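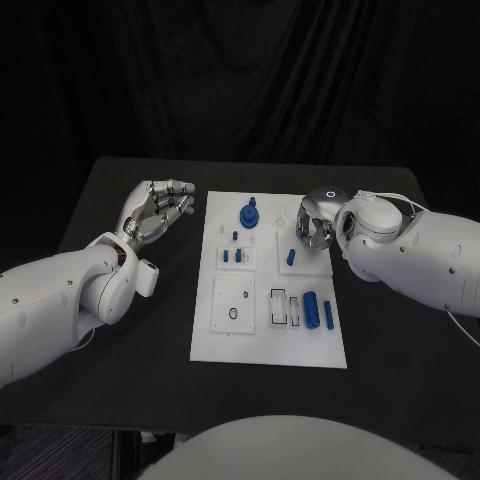 Quick one from the Plornilberg bench, as I've been told the newsletter goes out at 4 and it's now quarter past three.

We passed 1,000 recorded runs of the assembly board task in August. Target was 1,000 so that's the first block done. Not all of them are keepers, more on that further down.

For those who missed the last issue: the task is small parts on a white board. Pegs, cylinders, a rod, a gear-type pulley, holders and plates for things to go in or on. Two arms, two hands, one person driving. Every run gets saved with the head view, the joint positions and a line of text saying what was meant to happen. All of it goes to the learning side at Otbridge, who train on it and then tell us what they'd like more of. (Always more of the small peg.)

What we've learnt so far, in no order.

Tiny parts eat the day. A driver gets through big cylinder runs at a decent lick, then you put the smallest peg out and everything slows to a crawl. Fingers close, peg tips over, start again. We were binning those runs to begin with. Llinos Bowen asked us to stop, and she was right, the recoveries are some of the most useful stuff in the set. So: if you drop it and pick it up again, KEEP the run. If it rolls off the board, stop and mark it as failed. Please don't reach in by hand and carry on, there were a few of those in the first batch and they took ages to find.

Vary the start. Parts were going back to the same spots every time because it's quicker and looks tidy. Fine for us, no good for the model, which learnt the spots. Otbridge spotted it when they turned a plate round and the policy went for where the plate used to be. From now on shift things between runs. Turn a plate, lean a cylinder, swap sides. Doesn't have to be clever.

Leave the background alone. Dark curtain stays shut for this block, table stays where the tape is. We will do a messy background block later on at Pisville, seperately, and there will be a proper plan for it. No mugs in the meantime.

Both hands home before you hit save. Raised, clear of the parts, then stop. Saving with one still moving leaves a nasty jump at the end and the trimming script doesn't always catch it.

Labels. Say what you did in plain words. "Right hand puts cylinder in wide holder" is great. "Task 2 again" is not. Checking is running almost 15 days behind and most of that is people guessing at labels.

Driving slots: 2 hours is the most anyone should do in one go. The last half hour of a long session is always the worst data, you can see it in the curves, and wrists get sore. Swap over. Sheet is on the Cadwaladr shared drive, same folder as before, new tab.

Next block is two-handed runs, one hand holding the plate steady while the other places. Harder than it sounds. We've tried a handful and the hands get in each others way, so expect a slow first week. Anyone who hasn't driven before and fancies a go, put your name in the tab and Llinos will sort out an induction.

Still need a driver for the early slot, 8am start. Kettle is on by then.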